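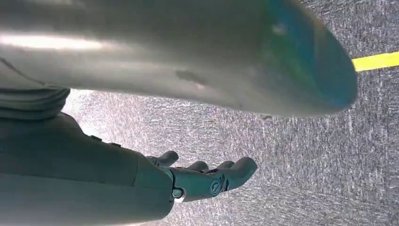

Bronisława Zieliński asked me last August whether the robot would be getting a locker. I said no. She said good, because she'd been waiting two years for hers.

(Pause. They usually laugh. If they don't, go straight on.)

## Priline: what we thought we were buying

- Hands. Fingers, joints, a demo at Kastis with very good biscuits.
- The slide at the demo said "frees your people for higher-value work". I wrote down "what work?" and then had another biscuit.
- Show of hands: who has sat through that slide? Who has presented it? (Put own hand up.)

## What changed on the floor

Tape came first. Before anything was switched on we had an afternoon of arguing about yellow tape: where it goes, who may step over it, whether a trolley counts as a person. The packing team had walked that bit of carpet any way they liked for years. Now there were lines on it.

Then the vocabulary. Within 14 days people were saying "it's sulking" on the radio and everyone knew which bench to go to. The official fault codes came in a binder from Trilberg. I have met one person who opened it.

Then the breaks, which I had not planned for at all. Tea used to happen when the line got tired. The robot doesn't get tired, so tea had to be put in a rota, and the rota had to be approved, and I was the one approving it. (Slow down here. This is the bit managers write down.)

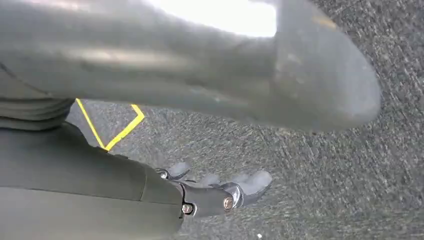

So the rota. Version one gave six people the same ten past ten, with one kettle. Version two was drawn up by the packers and we still use it.

## Jobs, since you'll ask

- We lost no posts. We did lose overtime, and for almost 90 per cent of the shift that was the money that mattered. Say this plainly and don't hurry past it.
- Two people retrained as minders. They wanted a pay grade to go with the title. It took longer to arrive than the robot did.
- Lis site is next. They've asked for the tape plan and the kettle plan, in that order. I've sent them the other way round.

## If there's time

Bronisława's locker: she got it in the end. It's number 6, the door sticks, and facilities have a ticket open.

Questions. Drink some water first.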